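Search our store
Enter keyword or part number
Go

Hedlund 1251 Pocket Door Kit

February
By Rory Urquhart, Orgate Door Hardware

Print this page
E-mail to a friend

I've been putting off writing this page for ages, mostly so I could live with the thing in my own house first, and now I have, so let's go! 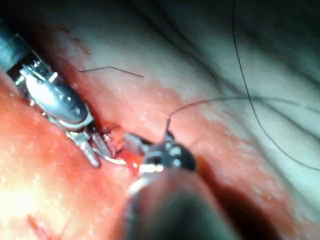 The Hedlund 1251 is a complete pocket door kit for a single interior door. You get the track, the header, the split studs, the two rolling hangers, a soft-close damper for each end and a bag of screws that for once has enough screws in it. You don't get the door, the drywall, the trim or the pull. We sell pulls (more on those further down) but the door is up to you, and any ordinary slab will work as long as it's under the weight limit.

That limit is 200 pounds, by the way. I know that sounds like a silly number when a hollow core door weighs next to nothing, but a lot of people are hanging solid wood now, or old doors they've rescued from somewhere, or doors with a mirror glued on one side, and this is where the cheap kits let you down. The wheels get a flat spot, the door starts to thump as it rolls, and then one day it jumps the track and you're looking at a wall you already painted and wondering how to get in there.

I speak from experience. Our downstairs half bath had a pocket door when we bought the place and in all the time we lived with it I don't think it closed fully more than a handful of times. We just got used to coughing loudly. When we finally tore the wall open, the old track was a bent strip of tin with a groove worn into it, and one of the hangers had been put back together with picture wire. So that's how I ended up with a 1251 in my own wall before I had a single one on the shelf here.

What I like about it

The track comes out. I'll say that first. On the 1251 the track slides out of the header through the door opening, so if something ever goes wrong you take off the two trim strips at the top, loosen the clips, and pull the whole track toward you. No cutting drywall. It takes a little wiggling the first time (the clips are stiff when they're new) but it does come, and it goes back in the same way. If you've ever had to open up a finished wall for the sake of one little plastic wheel you'll know why I'm going on about it.

The split studs are steel on the outside with wood inside, so they stay flat and you still have something to drive a drywall screw into. Please use short screws, though! The pocket is right behind there and a long screw will put a lovely scratch all the way down your door every time you open it. Hedlund prints a warning about this on each stud in red ink and people still do it. I did it. One screw, near the baseboard, and I found it by ear.

The soft close is the part my family noticed. You give the door a push, it rolls along, and at the last few inches the damper grabs it and brings it home gently. It works in both directions, so the door also slows down as it goes into the wall, and there's no bang at the back of the pocket. Kids can't slam it, and believe me mine have tried. If you'd rather have a plain stop on one end, leave the damper off that side and use the rubber bumper in the parts bag.

It's also adjustable after it's up. There's a nut on each hanger that you turn with the flat wrench in the box, and that raises or lowers the door at that corner. My floor slopes like you wouldn't believe, and I still got an even gap down the jamb. Keep the wrench somewhere you'll remember. Mine is taped to the back of the bathroom cabinet door.

What I don't like so much

The instructions are all drawings and the drawings are tiny. I've written out the steps in plain words and I put a copy in every box we ship – it's four sides of paper and a bit rambling, but people tell me it helps.

The header is cut for the widest door the kit will take, so for anything narrower you have to cut it down, and the track too. The marks are stamped into the wood so you aren't measuring much, but you will need a hacksaw for the aluminum. File the cut end afterward and blow the dust out, or your wheels will pick it up.

And the floor guide that comes with it is just okay. It's a small plastic thing that screws to the bottom of the jamb on both sides, and it works, but it looks like a small plastic thing. There's a brass one we carry that fits the same holes. Ask me when you order and I'll add it on.

1251 or Domis?

I get this question constantly. We also stock the Domis kit, and I'm not going to tell you it's bad. For a closet or a pantry with a light door that gets opened now and then, it's fine, and I'd be happy to sell you one. The rollers are smaller, there's no soft close, and the track is fixed to the header for good. If the wall is getting tile on the other side, or cabinets, or anything you'd cry about tearing off, spend the extra and get the Hedlund. Same if it's a bathroom door or a bedroom door that's going to be used all day long.

The two don't mix. I've had people buy Domis hangers to go in a Hedlund track and they look like they should fit, and they'll even go in, but they rattle. Hedlund sells its own spare hangers and we keep them here.

Will it fit my wall?

The rough opening has to be twice the width of your door plus a little, and that's where most plans fall apart. The door needs somewhere to go! So before you fall in love with the idea, take a good look at the wall next to your doorway. Switches, outlets, pipes, vents, a shower valve on the other side... all of it has to move. Shallow electrical boxes on a pocket are something people ask about, and my answer is to move the switch to the other side of the door and be done.

If the wall is holding anything up, you need a proper header over the whole opening and somebody qualified to size it. I can't do that over the phone and I won't guess. Our installer, Kevin Coughlan, is glad to look at a drawing or a few snapshots and tell you if it seems doable, but he'll say the same thing about load-bearing walls that I just did.

The kit is made for regular two-by-four framing. For a thicker wall you can fur out the studs, and Hedlund has an add-on pack for that. It's a special order, so give me a little warning.

How hard is it to put in?

If you've framed a wall and hung a regular door, you can do this. If you haven't, I'd get a friend over who has. The framing is the part that matters. Get the header level (dead level, not pretty close) and the rest goes together without much swearing. If the header is off, the door will drift open or drift shut on its own, and the hanger nuts can't fix that.

Kevin likes to hang the door and run it back and forth before any drywall goes up, then leave it hanging and come back the next morning to try it again. I copied him and caught a twisted stud that way, so I'd suggest you do too. Paint or seal the door before it goes in, all the edges, top and bottom included. It's no fun trying to paint the back edge later.

Local customers can have Kevin's crew do the install. He likes to see the wall before he gives a price and I don't blame him.

Pulls and locks

A pocket door needs a flush pull on each face and an edge pull so you can get it back out of the wall. We have the full Ornuletti line, in round and rectangular, and the privacy sets with a thumb turn for bathrooms. I put the rectangular privacy set in our half bath in the dark bronze and I love it, although it shows fingerprints more than I expected. The satin finish hides them better. The privacy sets need a notch cut in the edge of the door and there's a paper template in the package. The plain round pulls only need a hole saw and a bit of patience.

Order the pull at the same time as the kit if you can. I've sent out plenty of kits to people who then called in a panic with the door up and no way to grab it.

Shipping, returns and the warranty

The box is long and awkward, so it goes by freight carrier and they'll call you to set up a time. Please open it while the driver is still there and look down the track to see that it's straight. If it's bent, write that on the slip and call me, and I'll get another one moving the same day. Freight is free on orders over $2000, which helps if you're doing a whole floor of doors or you're a builder. Otherwise it's added at checkout once you put in your zip code.

Uncut kits can come back to us for a refund, less the return freight. Once you've cut the header or track it's yours, sorry. Hedlund covers the track and hangers for 6 years, and the form is in the bottom of the box under the cardboard, where everybody misses it. Fill it in before you recycle the box.

If you're stuck on a size, or you want to talk through a wall before you knock it down, call the shop and ask for Rory. Mornings before ten are best, before the contractors start coming in for their pickups.

Print this page
E-mail to a friend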